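Caneck bin reminder, README

Small script that reads the town collection calendar and sends you a message the evening before a pickup. Trash, recycling, garden, glass. Started as a shell one-liner, got out of hand.

Last touched 3 May 2018. Works for me in Cavness and for Dilek Canpolat in Sezer. Other towns see below.

What you need

Python 3.5 or newer. A mail account that lets you send from a script. A machine that's on in the evening, old laptop is fine.

Getting it going

Copy settings.sample to settings.txt. Fill in town, street, mail address. Street name has to be spelled the way the town spells it, so St and Street are not the same thing. Run caneck.py --check first. It prints the next 4 pickups and sends nothing. If those look right put it in cron, if they don't, look at the street name again.

Cron line I use is in extras/cron.txt. Fires at 7 in the evening. Change it if you go to bed early.

Calendar files

One file per town in the calendars folder, plain CSV. Columns are date, zone, kind, note. Date is year-month-day, always. Zone is whatever the town calls it. Kind is one of trash, recycling, garden, glass. Anything else gets skipped with a warning.

Cavness: 291 rows, typed in from the PDF by me and Riaan Modise. Checked against the paper one that comes in the mail, twice. Holiday shifts are in there.
Sezer: from Dilek. Only zones A and C. No glass, they have drop-off for that.
Pultell: half done. Valter Bragança sent the first part of the year, rest is missing. After that the script just goes quiet for Pultell, no error. Should fix.

The indoor side

There's a second list now, indoor.csv, for emptying the small bins in the house before the big one goes out. Dong-geon Ki asked for it, he kept dragging the big one to the curb and then finding the bathroom one full. One line per bin: name, room, which pickup it belongs to. The message then gets an extra line like "also empty: bathroom, desk". Leave the file out if you don't want this, nothing breaks.
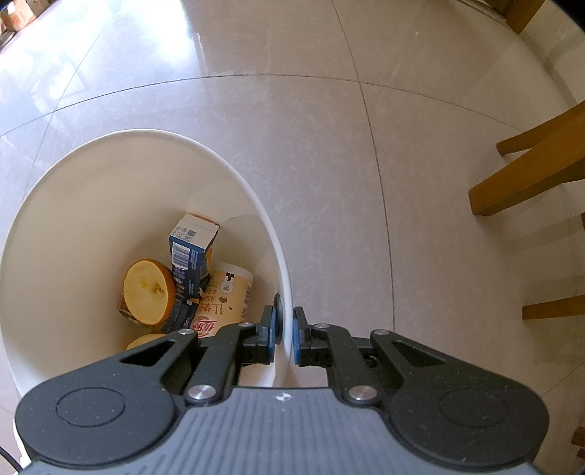 White bin, tiled floor. Type: trash.

Names in indoor.csv can be anything up to 100 characters, no commas. Commas break the line and I haven't gotten round to quoting. Same bin can be listed for two pickups, just give it two lines.

Known problems

- Garden pickups stop after October in Cavness and the script says "none found" every single run. Harmless, annoying.
- Clock change. If the machine is on UTC the message comes an hour off for half the year. Set the timezone.
- Two kinds on the same day send two messages. Ertuğrul Çetinkaya has a patch that merges them, not pulled in yet, it drops the note column.
- Accented letters in street names are ok in mail but come out as question marks in the log.
- --check ignores indoor.csv completly.

Adding a town

Make the CSV, run tools/lint.py on it, send me the file. Say where the dates came from (PDF, website, fridge door) and which zones you covered. Partial years are fine but write it in the note on the first row. Please don't send scans, I won't type up another one.

License

Code is MIT. The dates are the towns' dates, do what you like with them, but check the real calendar if it matters. Missed pickups are on you.

To do

Merge messages. Rest of Pultell. Warn when a calendar is about to run out. Maybe text messages insted of mail, if I find something that doesn't cost money.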